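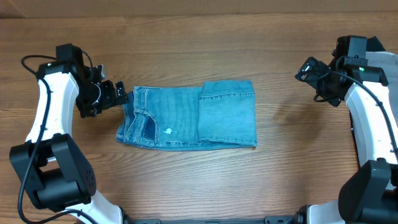

Five weeks with the Brellby two-arm kit

So I finally caved and got the Brellby. I'd been eyeing off the Clovidik for ages, but it only comes with one arm, and one arm is no good to me. I want to fold things! Folding is a two-handed job (ask anyone who's tried to do a fitted sheet while holding a cuppa).

Setup took me most of a wet February arvo. The arms bolt to a rail along the near side of the table, and the kit comes with 58 screws in one unlabelled bag, which I'm still cranky about. The cables drape along the outside of the arms. I thought that looked a bit daggy to start with, but I've stopped noticing. There's a little green light up near each gripper too, and I've grown weirdly fond of them.

Tea towels were easy. T-shirts, fine after a bit of fiddling. Jeans are where I've spent my evenings. Denim is heavy, it springs back, and the waistband never wants to sit flat. My light blue pair is the test pair now, and the best bundles come out properly squared at the leg end and a bit rumpled at the waist — I can live with that. They're going in a drawer, not a shop window.

Each new garment needs teaching. The manual suggests 40 demonstrations, and for jeans I'd say double it. Hemant Sisodia, who runs the owners' forum, told me to vary where I plonk the jeans down each time, and that helped more than anything in the manual. I'm up to 293 now across everything, and my partner has asked for the table back.

Gripes? The fingertips are small, so thick seams slip out if the approach is off. The software nags you to update every single time you open it. And the fans on the power supply are loud enough that I've moved it under the table with a towel folded beside it (not on it, please).

On the plus side, support has been lovely. I emailed about a stiff wrist joint and had a reply by 9 the next morning, with a proper fix in it.

Would I buy it again? Yep, if you've got the patience and a solid table. If you just want your washing folded, keep your money and put the telly on while you do it yourself. I'm having a crack at hoodies next, and I've got my eye on the Satow soft fingertips if they ever come back in stock.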